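Ticket 796 – Folding station rules: cloth surface, clips and who can stand where
Opened by: Judit Kun
Site: Stullstead
Status: Closed, with one follow-up

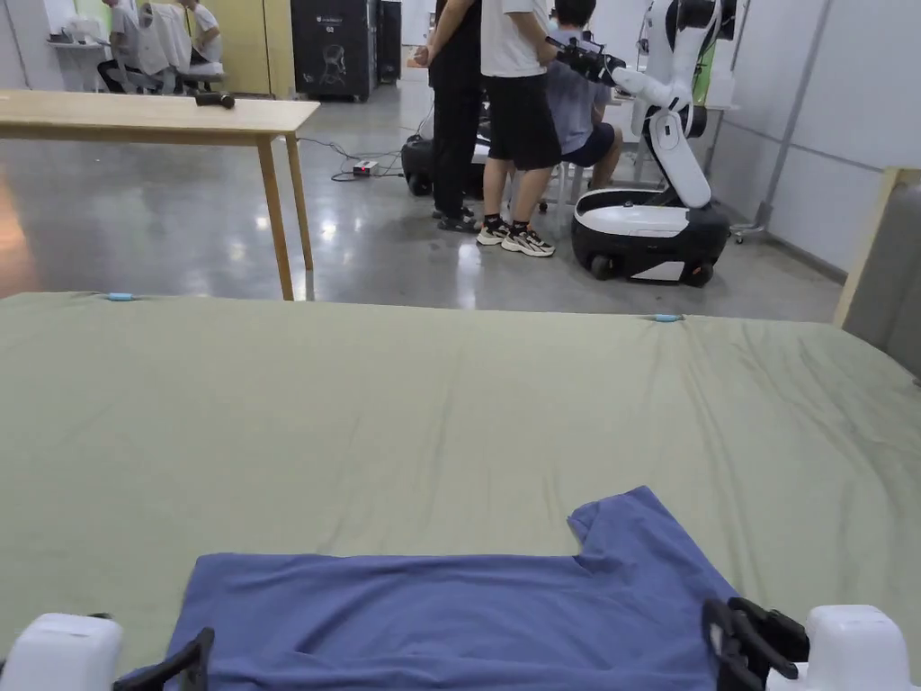
Okay, so I've been putting this off, but the T-shirt folding sessions have been getting flagged by the checkers at Cluko and I'd like to sort it out properly in one place instead of in five different chats. The complaint is always the same: the shirt starts out fine, and then a few folds in, the cloth under it moves along with the shirt. The checker can't tell if the operator dragged the shirt or the whole surface went for a walk.

Our setup guide says "surface must be secured" and that's all it says! I read that as clips on the far edge. Attila read it as clips on every edge he could reach. Can we please agree on something?

Judit, 9:40

---

Attila Fekete replied:

Guilty. I put clips along the near edge too and then kept catching the fingers on them when I went for the hem, so I can't recommend it. I also tried tape, which held great for one morning and left gunk on the cloth.

What did help was pulling the cloth tight before clipping. If I leave wrinkles in it, the grippers pinch a bit of green along with the shirt, and then of course everything moves. I blamed the clips for a week before I noticed that.

---

Judit Kun replied:

Oh, that would explain a lot. I went back through 12 of the flagged sessions with a cup of coffee and in most of them you can see a little ridge of cloth come up between the fingers right before the slide. So I think we have two problems and we've been treating them as one: the cloth isn't flat, and we're closing too low.

I tried it your way after lunch. Smoothed from the middle out, clipped the back, then did five shirts in a row. Four were clean. On the fifth I grabbed the cloth again (my fault, I was rushing the sleeve).

---

Ákos Sárközi replied:

While you're rewriting the rules, can we do the floor part as well? The guide has nothing about people and the mobile arms sharing the room with the folding tables. What I'd like to see written down:

Before anyone walks up to an arm or sits down next to one, they ask whoever has the controls what state it's in. Parked and powered off are two separate things and we use the words like they're the same.

Power strips and cables go along a wall or under a table where they can. If a cable has to cross a walkway, it gets a cover.

Closed shoes on the robot side. I know it's warm. Still.

---

Judit Kun replied:

Yes to all three. I'm as bad as anyone with the shoes in summer, so I'll bring a spare pair and keep them under my desk.

Aranka, do you want the floor rules in the same document or a separate one? I'd vote for the same one – people only open the guide when something goes wrong, and I'd like them to trip over the safety page on the way.

---

Aranka Szalai replied:

Same document, floor rules first. I've taken "surface must be secured" out and put this in:

"Pull the cloth flat before you start. Clip the far edge. Keep clips out of the folding area. Check the cloth again between shirts and smooth it if it has bunched up. If the cloth moves during a fold, stop, reset and mark the attempt as failed."

Please don't save the bad ones by tugging the cloth back with a gripper. Mark it and move on.

---

Judit Kun replied:

Love it, thank you! I've printed it for both shifts. Closing this one.

Follow-up for Ilona Vincze: cable covers, from Mivaswood if they still carry the low kind. The tall ones stop the small wheels on our carts dead.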